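Stains, Rings and Other Household Regrets

Fovden Household Notes, by Ruth Alvarado
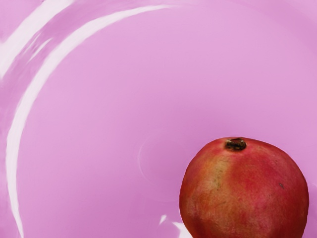
Does fruit juice come out of a white cotton shirt once it has dried?

Usually, if you are patient and keep it away from heat. Soak the shirt in cold water for an hour, work a little washing-up liquid into the mark with your fingers, rinse, and then leave it overnight in oxygen bleach made up as the packet says. Wash as normal and look at it before it goes anywhere near the tumble dryer. Heat sets fruit stains beautifully, and I have the pillowcases to show for it.

Pomegranate, blackberry and cherry are the worst of the lot. If you are taking the seeds out of a pomegranate, score round the middle, pull the halves apart and do the rest with your hands in a deep bowl of cold water. The seeds sink, the white pith floats, and the juice stays off the ceiling. Wear something dark. I used to do it with a wooden spoon, whacking away like a minor percussionist, and our kitchen in Fulterside had to be painted twice.

Chopping boards

A wooden board with a pink or purple blotch wants coarse salt and half a lemon. Scatter the salt, scrub with the cut side, leave it ten minutes, rinse, and stand the board on its edge to dry. Don't lay it flat on the worktop. That is how you get a board that rocks, and a rocking board is how you get a plaster on your thumb.

Plastic boards can have a soak in weak bleach and a good rinse. If the knife marks have gone fuzzy, buy a new one. It has done its bit.

Tea in the mugs

Bicarbonate of soda on a damp cloth, rubbed round the inside. My neighbour Noel Estrella maintains that a brown mug makes better tea and that cleaning one is vandalism. He is welcome to bring his own.

Red wine on the carpet

Blot, don't rub. Use a white cloth or plain kitchen roll, as a patterned napkin may leave you a souvenir of its own. Cold water, blot again, and keep going long after you are bored. People will tell you to pour white wine on top. I tried it once and had a larger stain, a wet carpet and nothing left to drink.

If it is still there the next day, mix a small spoonful of washing-up liquid in a mug of cool water, dab that on, then dab with clean water until the suds have gone. Leftover soap attracts dirt, so you end up with a grey patch where the red one was — arguably smarter, but still a patch. Test a corner first, and if the carpet is wool, keep it gentle and go nowhere near bleach.

Berry fingers

Lemon juice, then soap, then hand cream. Skip the lemon if you have any small cuts. You will find out where they are.

Water rings on a table

White rings are generally in the polish and can often be coaxed out. Smear on a bit of plain mayonnaise, go away for an hour, wipe it off and buff with a dry cloth. It sounds like something from a Wogan village fête and it has rescued our sideboard 12 times. Black rings have gone down into the wood itself, and those mean sanding, or a runner and a bowl of fruit placed with great conviction.

One last thing about bleach

Never mix it with vinegar, or with anything else from under the sink. Wilmer Mosquera wrote in September to ask whether the two together would shift the marks round his taps. Please don't, Wilmer. The fumes are dangerous. Vinegar by itself on a cloth, left for a quarter of an hour and rinsed off well, will deal with limescale on chrome. Keep it off marble and other natural stone.

Next time: candle wax, and what to do with the ironing board cover.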